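Dellby Cell

The Dellby cell is a two-armed tabletop handling station operated by Pritetden at its Zasine workshop. It was assembled for practice in sorting small household goods and is maintained under a written routine known as the Mai schedule.

Setup begins with the base, which is bolted down and checked for level before power is applied. The arms are then brought to a rest position one at a time, at 10 percent of working speed, and the hands are opened and closed 20 times. A hand that fails to close fully is removed at the wrist and returned to the bench.

Maintenance of the cell is carried out every 100 hours of operation – sooner if a joint has been replaced. Cables are inspected along their full length, in particular the black ones that run beside the left arm near the wrist and hang below the table edge. Clearance between the hands is also reviewed, as the two may work almost touching over the cloth, with items such as a bottle, a cardboard box and a loose white cable set out on the table. Joint positions are recorded again after any repair.
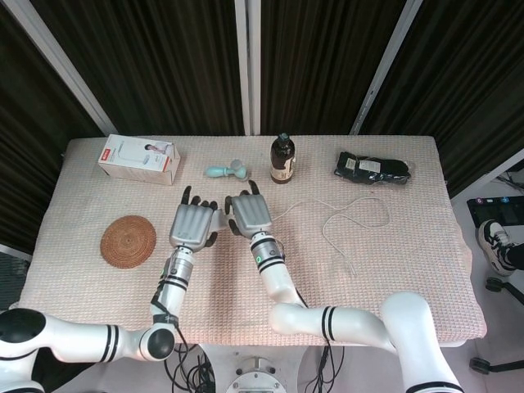
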